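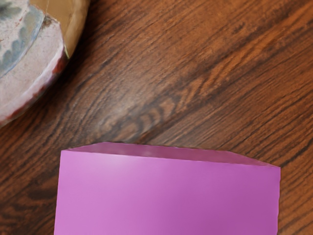 4.3 Setting up scheduled reports

This section covers the creation of a report schedule in Prostora, the choice of output format, and the delivery of finished reports to a mailbox or shared folder. It assumes that the report layout has already been saved under Reports > Layouts. If it has not, complete section 4.2 first.

You need the Report Editor role or higher. Users with the Viewer role can open finished reports but cannot see the Schedules tab.

Before you start

Check that the time zone on the server matches the time zone in your user profile. The scheduler uses the server setting. A job entered as 6:30 a.m. by a user in another zone runs at 6:30 a.m. server time.

Check that the Barua print service is running. The service status is shown on the System page, second row. A status of Idle is normal. A status of Held means that jobs will be queued but not formatted.

4.3.1 Creating the schedule

1. Open Reports > Schedules and click New.

2. Enter a name in the Schedule name field. The name can have up to 41 characters. Letters, digits, hyphens and underscores are accepted. Spaces are converted to underscores when the record is saved.

3. In the Layout list, select the saved layout. Layouts marked with a gray dot are drafts and cannot be scheduled.

4. In the Data source list, select the source. If the layout was built on a joined source, the list is locked and shows the name of the join.

5. Set Frequency to Daily, Weekly or Monthly.

6. For Weekly, select one or more days. For Monthly, enter the day of the month. If the month is shorter than the value entered, the job runs on the last day of that month.

7. Enter the start time in 24-hour or 12-hour format. The field accepts both and displays the format set in your profile.

8. Click Save. The schedule is stored with the status Inactive.

Note: A new schedule stays inactive until it has been tested. See 4.3.4.

4.3.2 Filling in run-time values

Some layouts contain prompts, for example a date range or a branch code. A scheduled job has no user present to answer them, so each prompt must be given a value in advance.

1. Open the schedule and click the Values tab.

2. For each prompt, enter a fixed value or select a relative value. Relative values are Today, Yesterday, Previous week, Previous month and Month to date.

3. To leave an optional prompt empty, select Skip. Do not type a blank space. A blank is treated as a value and the report comes back with no rows.

4. Click Check. Prompts with a missing or invalid value are marked in red.

Previous week always means Monday through Sunday. Sites that close their books on Saturday should use a fixed range or define a custom period under Settings > Periods.

4.3.3 Output and page settings

1. Click the Output tab.

2. Select the format: PDF, CSV or fixed-width text.

3. For PDF, select the paper size and orientation. A layout wider than the page is split across two sheets unless Fit to width is checked.

4. For CSV, select the separator. The first line contains the column headings unless Omit headings is checked.

5. For fixed-width text, enter the line length. The default is 270 characters. Longer lines are cut at the limit and the job log receives a warning with code 781.

6. Set Repeat headings to Every page, First page only or Never. This setting overrides the one in the layout.

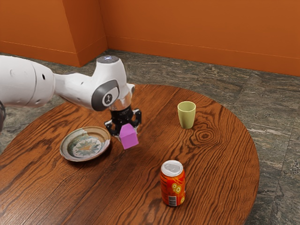

7. In the Empty report list, choose what happens when the query finds no records. Send anyway delivers a report with headings and the text "No data". Suppress ends the job without output and writes one line to the log.

Caution: Changing the format after the schedule has been activated resets the separator, line length and heading options to their defaults. Write down the current settings before you change the format - they are not kept in the change history.

Group totals are calculated before the page break is placed. If a group ends on the last line of a page, the total is moved to the next page together with the final detail line. This is intended and cannot be switched off in version 17.

4.3.4 Testing and activating

1. On the General tab, click Run test. The test uses the values from 4.3.2 and the first 50 records from the source.

2. Open the test output from the Results pane. Check the column order, the date format and the position of the totals.

3. If the layout is wrong, correct it in the layout editor and repeat the test. Corrections made to the layout apply to every schedule that uses it.

4. Click Activate. The status changes to Active and the Next run field is filled in.

If Next run stays blank, the start time has passed and no later run falls within the validity period. Extend the period or clear the End date field.

4.3.5 Delivery

1. Click the Delivery tab and then Add.

2. Select Mailbox or Folder.

3. For Mailbox, enter one address per line. Attachments over 20 MB are replaced with a link to the archive.

4. For Folder, enter the full path. The Esari service account needs write access to it. Mapped drive letters do not work and must be replaced with the network path.

5. To keep earlier output, check Add date to file name. With the box cleared, each run overwrites the last one.

At the Clelthorpe site, requests for write access go to Benedetta Barbieri in application support. Include the schedule name and the full path in the request.

4.3.6 Stopping a schedule

To pause a schedule, click Deactivate. A job that is already running is completed and delivered. To end a running job, open Jobs > Current, select the job and click Cancel. Output written before the cancel is kept in the archive with the suffix _partial.

Deleting a schedule does not delete its archived reports. For archive retention, see section 4.5.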